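Gripper tune-up, round five

So I promised an update on the arm, and I've been putting it off all through August, mostly because the update was going to be "it still drops things." It drops fewer things now! Progress!

Quick recap if you missed the April post. The arm is a secondhand Weltar that I bought with the gripper already on it, and the fingers it came with were worn down to nothing at the tips. I tried printing my own and they flexed like licorice. Then I ordered a set from Duron, which took forever to get here and came with no paperwork at all, so everything below is me figuring it out with a hex key and a mug of coffee.

First thing I did was take both fingers off and clean the mounting faces. There was old thread locker in the holes, the crumbly kind, and I picked it out with a dental tool. If you skip this the screws feel tight and then they aren't. I put them back in by hand, snugged them a little at a time, left then right, and closed the gripper on a strip of paper to check that the tips met square. They didn't. One side was pinching the paper and the other was letting it slide right out, so off came the left finger again, and in went a shim cut from a soda can.

Then zeroing. Sketano (the free control software I use, no complaints except the font) wants you to close the fingers fully and hit save before it will trust any other number. I had been saving with them open just a hair, for months, and wondering why my grip force made no sense. Ugh.

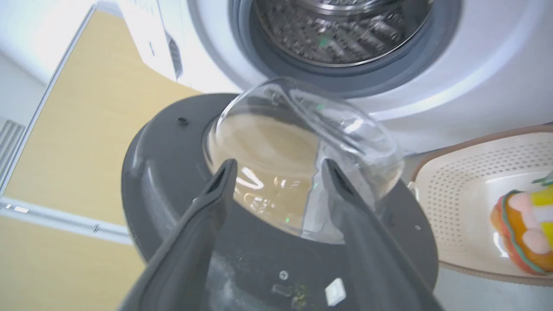 Force was the fiddly part. The default is way too strong for anything with a clear plastic or glass bit in it, and too weak for anything wide and slick. I started at 5 and crept up to 15, two at a time, doing a slow lift and a wrist tilt at every step. Angled grabs are the worst, because the fingertips want to walk. I ended up at 13 with the closing speed cut in half, and I'm leaving it there until something breaks.

The wrist camera needed its focus redone too, now that the new fingers are longer than the old ones. Loosen the ring, aim it at a page of small print held between the tips, turn until you can read it, tighten. I used the back of a Vörös catalog — the tiniest type in the house.

Still on the list: a proper metal shim, a better route for the cable, and figuring out why the log throws error 1476 every time I power up. It clears itself, so I've been ignoring it. If you know what it means, leave me a comment.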